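How to Budget for Your First Set of Handheld Grippers
Riku Nakajima, 08/09/2025

The first time I put together an equipment list for a project like this, I priced the grippers, felt very pleased with myself, and forgot nearly everything else.
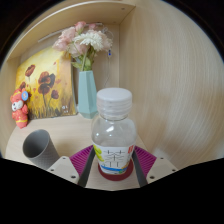 So let's go slowly and build the list in the order the money tends to leave your account.

Step 1. Write down what you'll be picking up. Walk through a home with a notepad and jot down the bottles, cups, vases and soft toys you want handled, and where they live. Shelves matter more than people expect! A gripper that's lovely over an open table can feel awfully wide in a small niche, so measure your tightest spot before you ask for a quote.

Step 2. Decide how many units you need. We run 2 at a time and own 4, and I'd suggest the same to any small team. The spares looked like a luxury back in February, but they let us keep working while a pair was being repaired.

Step 3. Price the soft parts separately. Finger pads are a consumable, like printer ink. Our supplier, Surnent, charges $191 for a box, and I put one box per quarter in the plan. Ask whether the pads fit other models too – Wonley's didn't fit our plates, and I had already opened the packet.

Step 4. Add the props. Some $100 covers a decent pile of household things from a thrift store, and you can fill the bottles from the tap. Keep the receipts in an envelope (I never do, and I always regret it).

Step 5. Get two quotes and read the shipping line. Jaramillo and Gevdale came out nearly even for us until freight was added, and then it was no contest. Ask about lead times in the same email.

Step 6. Set aside hours for setup. Somebody has to mount, charge, label and test every unit, and that person's week costs money as well. I give it its own row on the spreadsheet, right under shipping, and I fill it in before sending anything off for approval.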